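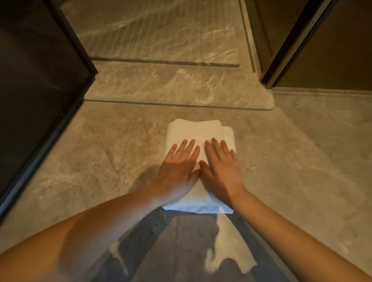 I bought six of the Zutness bath towels in July, after years of putting up with thin ones that felt like dishcloths, and I've been meaning to write this up ever since. They are properly thick, and that is the best and the most annoying thing about them! Doubled over a few times, one of these makes quite a bundle, and the folded side likes to puff out past the top layer, so I do my folding on the floor and press down with both hands flat before anything goes in the closet. (My shelf is narrow, yours may be kinder.)

After 30 washes the white is still a nice bright white and the little loops haven't snagged, even with our cat about. Drying is slow, I'll admit, and on a damp day I give them a second go in the dryer. I'd had a set from Parkivari before and those were quicker, but nowhere near as soft on the face. I'd happily buy Zutness again, maybe in the gray next time.

Arash Zamani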